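Notebook, sorting table, snack packets into box

Carried on from the last page. The job is still the same one: get the mixed packets off the tablecloth and into the open carton in a way that somebody else can repeat from these notes. Ewurabena wants the packing order written down before the Skistside parcels start, and my earlier notes on it were too thin.

Setup. Dining table, the cherry tablecloth on it, carton in the middle. The carton has no flaps, so there is nothing to fold back and nothing to close later - it goes into an outer box at Dadthorpe. Tissue box and the orange stay at the back of the table, clear of the carton. I asked Arsalan whether we should take them off and he said leave them, they mark the back edge well enough.

Packets come from the Appiah order, line 29 on the sheet. Mixed lot: dried meat, a round cake, several flat packets, some pouches. Sizes are all over the place. Clear wrappers with crimped ends snag on the printed ones if they go in together, so they go in one at a time.
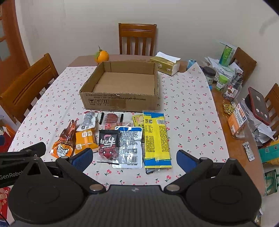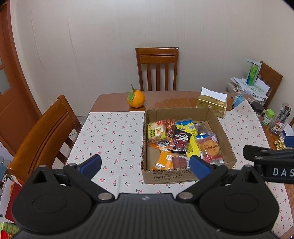

Dadthorpe, May 23, 2019

Table by the slatted chair again. Went over the order with Fuseini before starting on the full run.

What we settled on:
Long packets down the middle first.
Square and flat ones toward the back.
Round cakes to one side, on top if there is no room, never under a pouch.
Dried meat last, label up if possible. Clear packets are hard to tell apart otherwise.

The low sides of the carton are fine for one layer. With a second layer the top packets slide when the carton is picked up by the short ends. Naa tried lifting from underneath and that was better, but it needs two hands and a clear table. I would keep to one layer and use a second carton.

Run took 58 minutes for 20 cartons, with one stop to find the tape. Fuseini thinks the tape time should be left out. I have left it in.

Tablecloth: it rides up when a carton is dragged. Lift, don't drag. Bláthnaid suggested working on the bare wood, but the flat packets skate on it and the cloth holds them. Cloth stays for now. If it gets a mark on it, swap it for the plain one in the Bromard crate.

Weighed one finished carton on the kitchen scale, 2439 g. Heavier than I expected. Scale was last checked in February so I would not lean on the figure too hard.

Open points:
Ewurabena to say whether the round cakes need a sheet of paper over them.
Arsalan has the Appiah sheet, needs to initial line 29.
Ask Skistside if they mind the printing on the cartons. Same handling symbols as on the last batch.
The orange should be eaten or thrown out before the weekend.

Next entry will be the outer boxes, once the tape arrives.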